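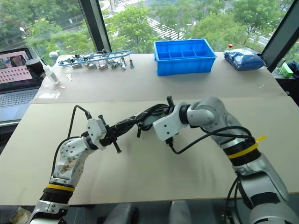
Both arms with the black grippers on, meeting in the middle of the table.

Fabric pad or finger gripper for soft bagged goods?

Posted by Jouko Vainio

Hello everyone, and thank you in advance for reading all this! We have a two-arm bench by the window at Marnow and I'm trying to settle on end tooling before December. The work is mostly plastic bags with soft stuff inside, plus a few small fittings that have to go into a divided bin. I've been going back and forth between a Kotum finger gripper and a flat Sunix pad, and I keep changing my mind. I gave each of them 10 tries on the same bag. The fingers managed 9 lifts but creased the bag badly, and the pad was gentler but let go 4 times. Has anyone lived with either one for a while?

Reet Ozoliņš

Oh, I went through this very thing last winter, so you have my sympathy. We kept the pad on one arm and something stiffer on the other, and let them squeeze the bag between them – slower, but the bags came out looking much nicer. Do spend an afternoon on your cable routing first, though. A cable that tugs at the wrist when the arm turns will spoil your numbers, and you'll blame the gripper for it (I certainly did, for 2 weeks!). 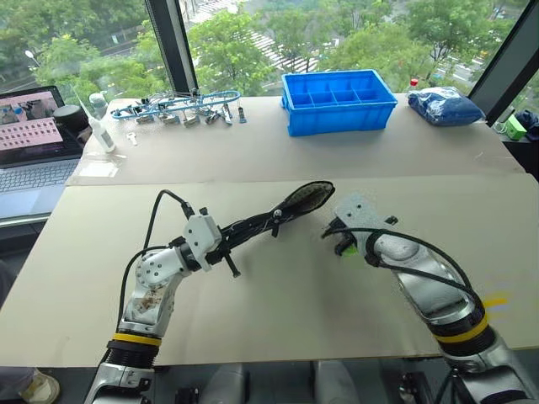

Do I have to recalibrate the arm every time I swap the gripper?
You need to reset the tool offset and the payload weight, but the joint calibration can stay as it is unless the arm has had a knock. I save one tool file for each gripper and load it at the swap, so it only takes a moment.

strazds_fan

get the Strazds fingers, softer tips. never tried the pad so can't say.

Jouko Vainio

Thank you both, this is very kind. I'll redo the cables and then run the bags again with Reet's squeeze method – and I'll look up those softer tips too.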